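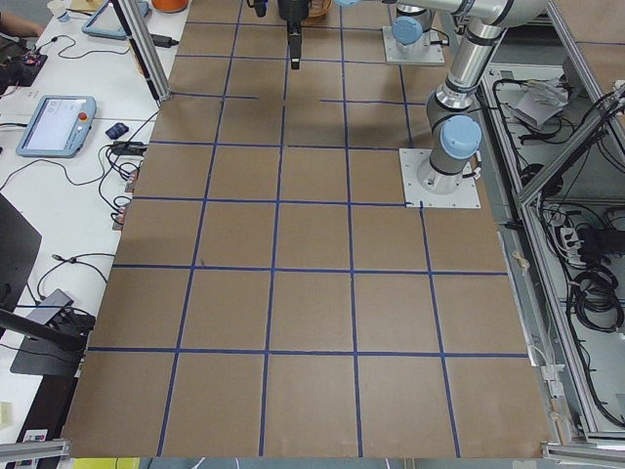
Page last changed: June, 4:15 p.m.

Laying out a taped work surface: an interview with Melur Hidayat

Melur Hidayat has laid out table surfaces at Clilstead for long enough to have firm views on paper. The current method uses brown kraft paper over the full working area, with dark blue tape laid across it in both directions to form a grid of squares. It is a cheap surface, and she prefers it to the painted boards the shop used before.

"The boards were flat and they lasted, but every change of layout meant sanding and repainting," Hidayat said. "Paper I can replace in one afternoon. If the grid is wrong, I pull it up and start again."

The paper is cut from a 600 mm roll or a wider one, depending on the table. Hidayat unrolls it the evening before with the curl facing down and puts weights on the corners. She does not tape over a crease. A crease under tape moves, she said, and the line moves with it.

Measuring starts from one long edge of the table, never from the edge of the paper. She marks both ends of each line in pencil, checks the diagonals of the first square, and only then lays tape. The spacing on her current drawing is 200 mm, measured from center to center of the tape.

"People measure from the edge of the last strip. Then the tape width gets added every time, and by the far end you are out by a whole strip or more. Center to center, from one zero point. I write the zero on the table leg."

The long lines go down first. For the cross lines she sometimes uses short separate pieces in place of one continuous strip.

"A long strip wants to stretch, and when it relaxes it lifts the paper into a ripple. Short pieces don't pull as much. It looks worse and I don't care, as long as the centers are on the pencil marks."

Abelardo Valderrama, who checks the layouts against the drawings, is less relaxed on this point. He accepts a broken line but wants the gaps kept clear of the corners.

"The corner is the part I measure to," Valderrama said. "If the gap lands there, I have to guess. I sent one sheet back for that, drawing 1423, and she redid two rows."

Both agree that fixed plates should sit on the surface before the last lines are taped. Tape run under a plate leaves a step at its edge, and tape trimmed against a plate with a knife tends to cut the paper as well. Hidayat stops the strip short and presses the end down with a plastic card.

Choice of tape has been settled by trial. A sample from Vollavance held well but tore the face off the paper when it was lifted. The Quintero tape now in stock comes away cleaner — provided it is pulled back slowly and low against the surface. Blue was picked for contrast on brown. Valderrama had asked for white and withdrew the request after trying a strip under the overhead lights.

Side tables are a separate matter. Cables, boards and cups belong there, Hidayat said, and she does not lay paper on them.

Worn squares are patched with a piece cut to the tape lines, so that the seams fall under new tape. After 15 patches she replaces the whole sheet. Valderrama would replace it sooner. The Barnirdale layout is next, with a narrower table and the same spacing.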